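Written down: the jewelry sorting protocol

October 20, 2019

Trinidad asked me to put the manipulation demo rules somewhere she can link to, so this post is that. It covers the jewelry task only. The cable rules and the folding rules are separate and are still in the old Najafi document, which I have not cleaned up.

Background for anyone outside the group: we record people doing small household tasks, seen from head height, and the recordings become training data for a two-armed robot. The task for this set is putting necklaces away in a divided plastic box. Chains are a hard case for a gripper. They are thin, shiny and deformable, and two of them lying together will tangle.

Setup rules first. One box per session, lid open and folded back flat. The box starts on the far half of the table and the loose pieces go on the near half, close enough to reach without leaning. Nothing else goes on the work surface on purpose. Marks in the wood are allowed. We argued about covering the old table at Poltevside with a white sheet and decided against it. A policy trained on a clean background will fail on a real dresser. 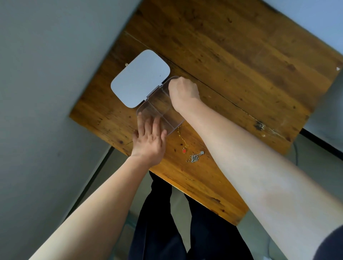
Organizer open, both hands on the box, two necklaces still on the table.

Steadying is required. An empty organizer is light and slides when a finger catches a divider, so at least one hand should hold the box whenever the other is working inside it. When the box is not being touched, the second hand rests open on the table where the camera can see it. Do not put it in your lap. Olumide found 50 clips from the June batch where one hand left the view partway through, and we dropped them all.

Chain handling:

Pick up one piece at a time.
Take hold near the pendant if there is one.
Lift until the chain is clear of the table before moving sideways.
Lower it into the compartment. Do not drop it.
One piece per compartment. Empty compartments are fine.
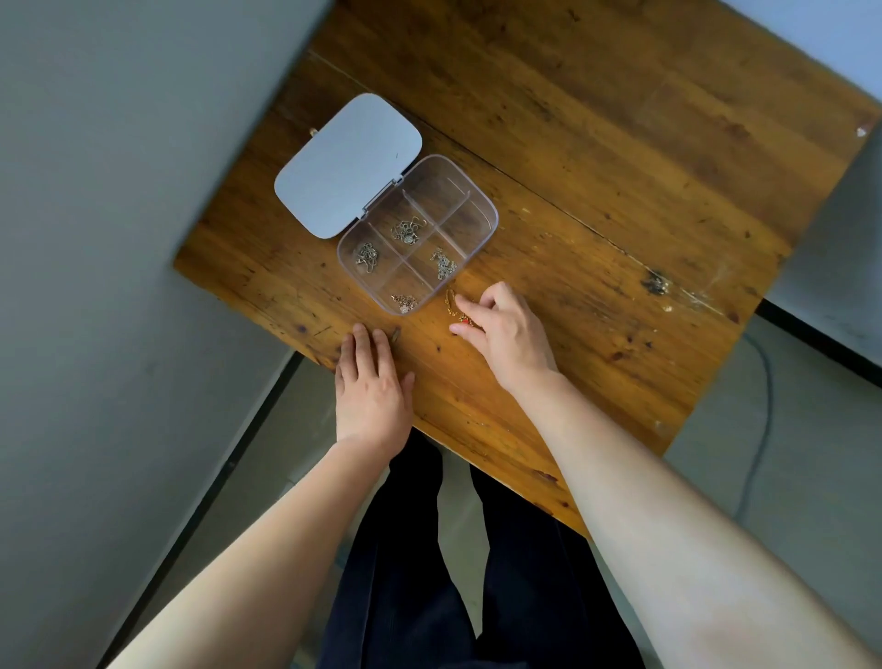

The rule on tangles changed this year. The first version said to undo every tangle before storing the piece. That produced long stretches of fingertip work that no gripper we own could copy, including the Bradent one with the narrow tips. Version 2 says a chain knotted only on itself may be stored as it is. Two chains caught on each other must be separated first. If separating them takes more than 5 minutes, stop the recording, log it as abandoned, and start over with different pieces.

Labels. A placement counts when the whole chain is inside the walls of one compartment and the hand has let go. A chain draped over a divider is a partial. Tuvov's annotation tool only offers pass and fail, so enter partials as fail and put the word "draped" in the notes field. We have 808 labeled placements so far, and the draped ones are worth being able to search for.

Clothing: plain sleeves, pushed up or short. No rings or bracelets on the person recording. The segmentation step confuses worn jewelry with the task pieces, and correcting the masks by hand takes about as long as recording again.

Still open is whether closing the lid belongs to this task or gets its own. Olumide wants it separate because the latch needs a different grasp. I would keep it in. Trinidad has the deciding vote and has not used it yet. Until she does, leave the lid open at the end and keep both hands still on the table before you stop the recording.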